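Ticket 1366: Handheld gripper – fingers miss the top layer on T-shirt folding
Status: open, waiting on parts
Component: gripper fingers, wrist camera
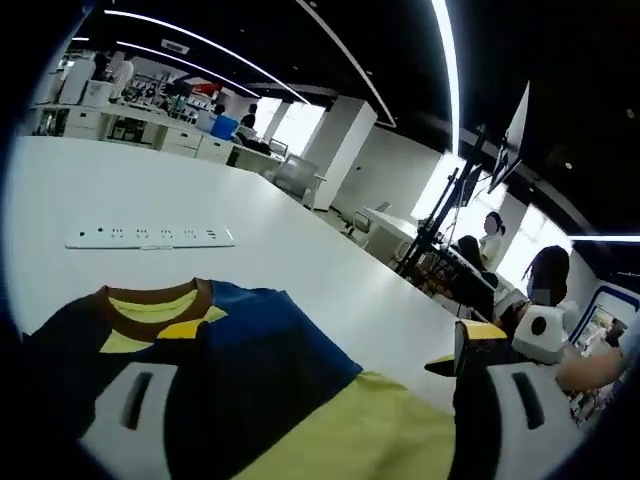

Cuvitz support replied at 9:40 that a missed top layer is nearly always a finger gap problem, and asked us to measure the gap at full close before changing anything in the software. They also wanted the firmware build and to know which finger set was fitted.

Reply from the bench:
Firmware is build 981. Finger set is the Sollo short. Gap at full close is 1 mm at the tips and nothing at the base, so the fingers meet at the root first and the tips stay slightly open. With a single layer of jersey the cloth slides out. With two layers it holds fine, and that explains why towels never gave us trouble.

Tried so far:
Re-zeroed the jaws with the calibration block. No change.
Raised the grip current one step. The base pinches harder, the tips do the same as before.
Swapped left and right fingers. The gap moved with them, so the fingers are at fault and the jaws are OK.
Fitted the Patrício fingers from the spare kit. They close flat. Single layer picks went from one in five to five in five on the same shirt.

Cuvitz support:
Thanks, the swap test is useful. Please do not raise the current any further with the Sollo set, it will bend the mounts. Can you run the Patrício set for 1000 cycles and check the gap again? We have had a report of the pads creeping on the carrier. Also send the camera settings, as the second half of your ticket mentions dropped tracking.

Reply from the bench:
Cycle run started at 2:15, open and close with no load. Camera settings below.

Exposure: auto
Frame rate: 60
Lens profile: fisheye, factory

Tracking drops when the tool comes down close to the table. The tabletop is glossy and picks up the ceiling lights, and the log shows exposure jumping at the same moment. Higher up there is no problem. We locked the exposure at the value it settles on at working height and the drops went away in the next batch. A matte mat would probably do it too – we have not tried one.

Cycle run finished. Gap on the Patrício set is still zero at tip and base. No creep that we can see. One pad has a small nick at the corner that may have been there when we opened the kit.

Cuvitz support:
Good. Keep the exposure locked, and save it to the tool profile or it goes back to auto on restart. Your Sollo fingers look like the early batch with the wrong draft angle. We can replace them from the Grorthorpe warehouse. Do you want the short or the long version?

Reply from the bench:
Short, please. The long ones hit the table on low approaches. We will stay on the Patrício set until they arrive and then run both on the same shirts, single layer only, same operator.

Profile saved and restarted twice. Exposure held both times.

Open items:
Replacement Sollo short fingers, shipping from Grorthorpe
Side by side run, both finger sets
Matte mat, low priority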